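Robot Housework Is Still Mostly People Doing Housework

Saturday, June 20, 2026

By Dirk Van der Linden

If you have been putting off buying a new dish rack because a robot is supposed to be along any minute, go ahead and buy the dish rack.

Plaris, which wants to sell a kitchen helper to homes and small cafes, opened its Lambrechts Street workshop to visitors this week. The company has been saying since winter that its machine, Seltutance, is "close to useful." After an afternoon watching it work, this reporter would put the stress on "close," and would like to see the word defined.

The test was a modest one. Seltutance had to clear a small table of cups, plates and spoons, put them in a rack and wipe the surface. A teenager does it in a couple of minutes, with complaints. The robot took 58 minutes over the full job, and it needed a person to step in twice. The first time, it had closed on a plate and a spoon together and would not let go of either. The second time, it simply stopped, arm raised, over a cup that had rolled onto its side.

Staff were cheerful about this. One engineer said the same job failed outright in the spring, and that the speed would come once the grasping was solid. That may be so. Speed has been about to come for as long as companies have been showing robots in kitchens, and the demonstration videos still tend to carry a little note in the corner saying they have been sped up.

Cups are a bigger problem than they look. A clear plastic one is light, it bends when squeezed, and a camera can have a hard time telling where it ends and the table begins. Plates at least stay put. Plaris did not bring out anything made of thin glass, and when asked about wine glasses the answer was "not this year."

Laundry was not on the program at all. Neither were stairs, pets or a sink with last night's pan still in it. The company says it would sooner do one chore well than ten badly, a fair position, although its own brochure shows the machine standing next to a full ironing board.

Shops have not had much more luck. Vamon, a housewares store that agreed to try an earlier version for stocking shelves, ran it after closing for a few weeks last August. The manager there said it placed goods neatly enough when every box was the same size and faced the same way. Her delivery boxes are not the same size and do not face the same way. Staff ended up laying things out for the robot first, and by then they could have put them on the shelf. The trial was not renewed.

A good part of the work at Plaris is still done by hand. People pick things up with hand-held grippers, over and over, and the recordings are used to train the software. The company says it has 1,984 recorded attempts at clearing a table. It would not say how many of those ended with a clean one, or how many different tables were involved.

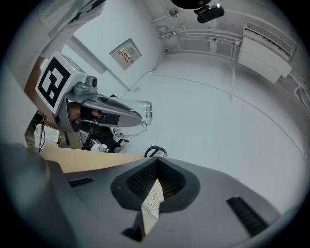

A clear plastic cup on its side in the jaws of a hand-held gripper. A person's hand is on the handle.

Whether that approach gets a robot into an ordinary kitchen is anyone's guess. The skill on show at the workshop belonged to the people holding the tools, who shifted their wrists without thinking whenever something began to slip. How much of that passes into the machine is the whole question, and one tidy table in a workshop does not settle it.

Price is another. Plaris has not announced one and would not give a range. It did say that early customers would be expected to keep their counters "reasonably uncluttered," and that a technician would have to visit before the first use. Anyone with reasonably uncluttered counters may wonder what they need the machine for.

The company plans another open afternoon in August, when it hopes to show Seltutance loading a dishwasher. Visitors will be allowed to bring their own mugs.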